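Jodenwood Cookware Users' Group questions "lifetime" claims on non-stick pans

Group calls for plain warranty terms after members' survey
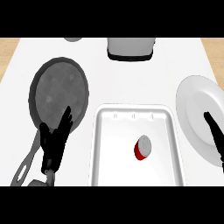 JODENWOOD, November - A lifetime is a long time to promise on anything that gets scraped, scrubbed and stacked in a cupboard. The Jodenwood Cookware Users' Group today released the results of a survey of its members, and it has some doubts about the word. The group asked people who had bought a non-stick frying pan sold with a "lifetime" or "long life" promise what happened when the surface gave up. Plenty of kitchens have a dark grey pan with a cooking surface gone mottled and a few pale, blotchy spots across it, and plenty of owners have wondered whether marks like those are a fault, a stain or simply age. The group would like the companies selling the pans to say which, in writing, before the money changes hands.

The group received 3,331 completed surveys. Of those, 2,028 respondents said they had no idea what the warranty on their main frying pan covered. A further 400 said they had read the terms and still couldn't tell. Just 92 had made a claim and been given a new pan or their money back.

"We keep hearing that pans are getting better every year," said Ustyna Demchenko, spokesperson for the group. "Maybe they are. The coatings have longer names than they used to, I'll grant that. But when I ask how many dinners a pan is meant to last, I get a brochure."

The group does not claim its survey is a scientific sample. Members filled it in because they cared enough to, and people with a ruined pan probably care more than most. It does not show that any one pan is worse than another, and the group did not set out to rank them. What it does show, in the group's view, is that a promise printed in large type on the sleeve is being sold to people who don't know what it means.

Members were also asked to send in the wording of their warranties. Jinfeng Luo, who read through them for the group, found that many left out "normal wear" without saying what normal wear was. Several left out damage from high heat and gave no temperature. One allowed the dishwasher on the front of the box and ruled it out in the leaflet inside. Another covered the handle, the rivets and the base for life, and the coating for a single year.

"The handle was never going to be the problem," Ms Luo said. "I've got my grandmother's pan at home and the handle on that is fine. If the coating is the reason you paid extra, the coating is the thing that should be covered."

Claims about "diamond", "stone" and "titanium" surfaces drew a good deal of comment. Respondents tended to believe these words described what the pan was made of. The group asked two sellers, Skimard and Zokel, how much of the named material was in the coating and what difference it made to how long the pan would last. Skimard replied that its formula was confidential. Zokel sent a link to a video of an egg sliding about.

Hongjun Deng, a retired kitchen fitter and long-time member, said the egg was getting tiresome. "Any new pan will slide an egg. A cheap one will do it. Show me the egg after two winters of my son-in-law making fried rice and then we can talk about the price."

The group is asking cookware sellers to take up four changes:

State the length of cover for the cooking surface separately from the rest of the pan, and put it on the outside of the box.

Give a maximum temperature in degrees. "Medium heat" means one thing on gas and something else on induction.

Say plainly whether fading, spotting and loss of release count as faults.

Drop the word "lifetime" unless the terms explain whose lifetime, or what's.

Steinbach, a homewares shop on the main street of Jodenwood, has agreed to try a version of this on its own shelves. From this month, staff will write the length of coating cover on a small card beside each pan. Where the maker won't give an answer, the card will say so. Shop manager Fatos Shehu said he did not expect the cards to be popular with his suppliers.

"One rep asked if we could just leave the card off his range," Mr Shehu said. "I told him he could fix that by sending me a number. I'm still waiting."

The group is in two minds about how far the cards will get. A similar idea for kettles was tried in the town some years ago and faded out once the shop changed hands. Ms Demchenko said she would count this one as useful if even one maker changed its box, and she was not betting on it.

In the meantime, the group suggests that buyers keep the receipt and the leaflet together, take a photo of the pan's surface on the day it comes home, and be wary of paying double for a promise that can't be explained at the counter. Chunhua Wei, who runs the group's monthly repair and advice evening, said members often arrived with a worn pan and no paperwork at all, and there was little she could do for them.

"People throw the sleeve out because they believe it," Ms Wei said. "It says lifetime, so why would you keep it?"

The survey results and the collected warranty wording can be read at the group's next advice evening, at 7 pm in the Jodenwood library meeting room. Entry is free and pans are welcome. Please wash them first.

Media contact: Ustyna Demchenko, Jodenwood Cookware Users' Group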